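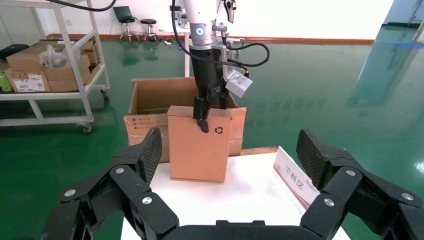 Ticket 1131: Shot clock at the Ditberg end resets itself
Status: Open (reopened, then reopened again)
Raised by: Danai Vasilakis, Plemance Water Polo
Product: Giron poolside timing set, two shot clocks and one console
Assigned to: Remzi Toprak

Danai Vasilakis wrote:
The shot clock at the Ditberg end of the pool goes back to 30 whenever it feels like it. The other end is fine. We noticed in the second quarter against Chou, when our opponents enjoyed what I can only call a very relaxed attack. The referee waved it on. Their coach thinks it's a lovely clock.

Remzi Toprak wrote:
Thanks Danai. Please check the console is on the latest firmware, swap the two clocks over and tell me whether the fault moves with the clock or stays at that end.

Danai Vasilakis wrote:
Firmware was already up to date. Swapped the clocks. Fault stays at the Ditberg end, so we now have a bad clock that is good and a good clock that is bad.

Remzi Toprak wrote:
So it's the cable run or the socket. How long is the lead, and does it go anywhere near the pump room?

Danai Vasilakis wrote:
40 metres, and yes, right past the pump room door. It also goes under the lane rope trolley, over the trolley, and once round it. I didn't lay it. Kgomotso Shabalala did, and he has since moved to the diving section.

Remzi Toprak wrote:
Unplug it from the trolley, so to speak. Run the spare lead along the other wall, console to clock, and play a practice match on it.

Status changed to: Closed (customer reports no fault in 40 minutes of play)

Status changed to: Open

Danai Vasilakis wrote:
Lasted until we had spectators. We get some 200 for a derby and every one of them steps on the same bit of lead on the way to the tea. Reset four times. Ayanda Mtshali on the table called the time from her wristwatch, and was booed by both benches, which I gather means she was accurate.

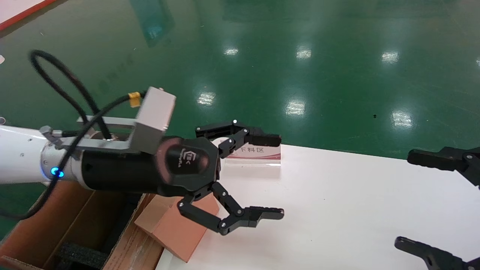
Remzi Toprak wrote:
The clock resets when the reset line loses contact for a moment, and your plug is taking every tug on that lead. It hangs straight down from the back of the clock with no slack at all. Look at how the black cable is done in the photo: up in a big loop, then back down, with a small grey clamp holding it against the arm. Do the same on the clock stand. Clamp first, loop second, plug last, and if someone kicks the lead the clamp gets the kick. A rubber mat over the tea route as well, please.

Danai Vasilakis wrote:
Clamp fitted. Loop fitted. Mat borrowed from the changing rooms, smells of it. I stood on the lead, jumped on the lead and had the under-16s do the same with far too much pleasure. No reset.

Remzi Toprak wrote:
Good. Leaving this open until after the next home match, given our history.

Dumisani Modise wrote:
Adding myself as I do the table next time. Is the hooter meant to go off when you press "Timeout"?

Remzi Toprak wrote:
Yes. New ticket if it goes off when you don't.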